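4. Placing and first setting of the Moon work lamp

This section is for the table model with clamp. If you have the floor model, please go to section 5. Read all steps one time before you begin, and keep the small bag with screws closed until step 3.

Before you choose a place for the lamp, put on the table the things with which you normally work. The light must be set for the work and for the table surface together.
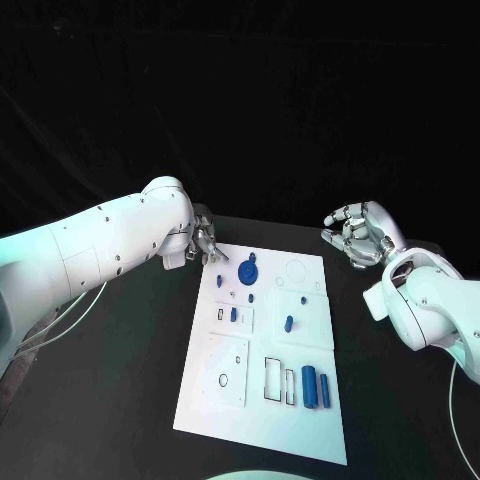
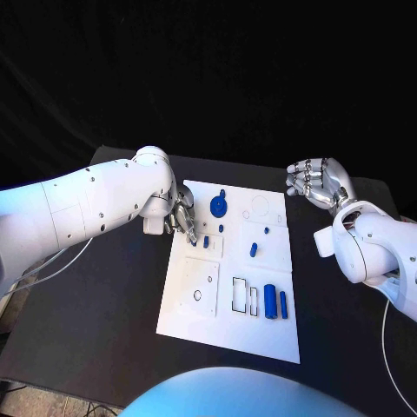 Fig. 4a and 4b. Work with a white board. In Fig. 4b the board with blue plastic parts, dark tabletop.

4.1 Mounting the clamp

1. Choose a straight part of the table edge. The clamp does not hold well on a rounded edge.
2. Turn the knob to the left until the clamp is fully open, and push it over the edge.
3. Put the rubber plate between the clamp and the table. Fix it with the 2 short screws from the bag.
4. Turn the knob to the right by hand until it stops. Do not use pliers.
5. Set the pole into the clamp. You will hear a click.

CAUTION: Do not mount the clamp on a glass table. The glass can break also some days after mounting.

4.2 Connecting

6. Lead the cable down behind the table and fix it with the cable holder.
7. Connect the adapter first to the lamp and then to the wall socket.
8. Press the round button. The ring on the button becomes green. If it becomes red, pull out the adapter, wait one minute and try again.

Note: Use only the adapter with part number 3413. Adapters of the older Flaltov lamps have the same plug but give a different voltage.

4.3 Setting the light

9. Hold the button for 7 seconds until the lamp blinks. The lamp is now in setting mode.
10. Turn the ring to choose the brightness. For fine work we recommend the third mark or higher.
11. Sit down as you normally sit. Look at the brightest thing on the table. When it is not comfortable for the eyes, turn the lamp head a little away from you, and only after this make the light weaker.
12. Move your hand over the work. If the shadow falls on the place where you look, move the pole to the other side of the table.
13. Press the button short to save.

Note: White paper and glossy covers send much light back. On a dark table the difference feels stronger, and many users then set the lamp too weak. Check your setting again in the evening.

4.4 Care

Clean the lamp head with a dry cloth. Switch off the lamp before cleaning and let it cool down. After 2000 hours the ring on the button blinks yellow. The lamp can still be used, but please order a new light unit from the Grinden service in Bretley. How to change it is written in section 7.

Text: Tyra Berge. Technical check: Tormod Vik. Jan 28, 2025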